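Last updated Mon 10 February

Section 4. House rules for the assembly cell

I wrote the first version of this section after my own second week on the cell at Pruvesholm, when I had managed to annoy pretty much everyone who used it after me. So these are my rules, tidied up a little by Raili Eskola. If you only read one part of the guide before you run anything, please make it this one!

4.1 Before you start

1. Sign in on the Pedavden screen and load the block program. Use the copy in the shared folder - your own old copy may still have last June's heights in it.

2. Check the speed setting. For a first run it stays at 20 percent. You can go up once you've watched a full cycle at that speed with your hand near the stop button.

3. Set the base on the table and the bars on the base, green to the left and blue to the right as you face the cell. The purple bridge goes over the bars next, then the red one behind it. The fingers take the red bridge by the stem and leave the arms alone.
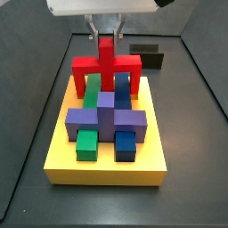

4. Step back before you press Start. The cell has side panels, but the front is open, and your sleeves will find their way in if you let them (mine did).

Note: If you change the grip height, write the old value in the log first. I keep a pencil on a string for this, and I'd love it to still be there when I get back from lunch.

4.2 While the arm is holding a part

5. Hands stay out. I know the part looks a hair crooked and I know you could nudge it. Press Pause, wait for the amber light, then press Hold, and only then reach in.

6. Don't open the fingers from the side menu while the red piece is gripped over the base. Use the Release button on the main page, which lowers first and opens second. The side menu just opens.

7. Keep spare parts where the program expects them, even the ones this run doesn't use. On our layout the black plates stand at the back on the right, and the path is planned with them there. Move them and you've got a new layout, which means a new slow run.

CAUTION: Pause is not a safe state for changing fingers or screws. For that you need the main switch off and your own lock on it.
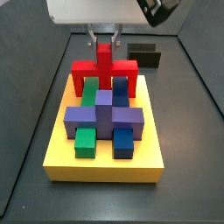 Can I leave the arm on Hold while I go and get a coffee?

Please don't. Hold keeps the motors live, and the next person along may not look at the screen before reaching in. Back the arm off, park it, and hit Stop. Parking takes less time than finding the milk.

4.3 Parking and handing over

8. Press Park and wait until the arm is fully clear of the work area. Don't unload parts while it's still moving, however slow it looks.

9. Leave the parts where the log says they are. If the red piece is on its black block at the back, write "red on stand". If the rest is still on the yellow base, write that too. The next run starts from whatever you wrote down, so a wrong line there can mean a real bump.

10. Write down the cycle counter. We check the finger screws every 500 cycles, and it's a two-minute job with the small key from the Wimon box. The last check was at 1,145, so you can do the math from there.
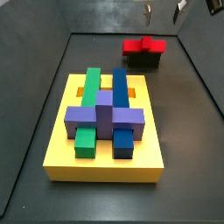
Eskil Strand wrote back on the draft that step 9 should come before step 8, because he fills in the log while the arm is parking and sees no point in standing there with his arms folded. I've kept my order. I want your eyes on the arm until it stops, and the log can wait that long.

11. Take your lock and key with you. If you find someone else's lock on the switch, leave it alone and call them. If they don't pick up, call Kalevi Heinonen, and please don't go looking for the bolt cutters.

Section 5 covers changing the fingers.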